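Reading time: 1 minute

Call for participants: household hearing study, Dulcombe

Virnance seeks 100 adults to complete a home hearing test. Each session lasts 5 minutes and is repeated monthly until October. Applicants must not use hearing aids.

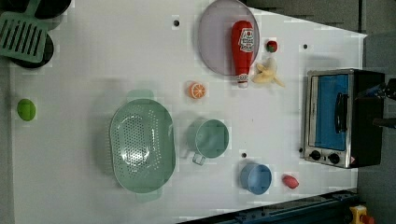
Are headphones supplied?
The Tovine set is posted to each participant.

Comments
Calimlim resident: Applied.
P.: Is travel paid?

Contact: Gitau Mbwambo, Virnance | © Virnance | Back to top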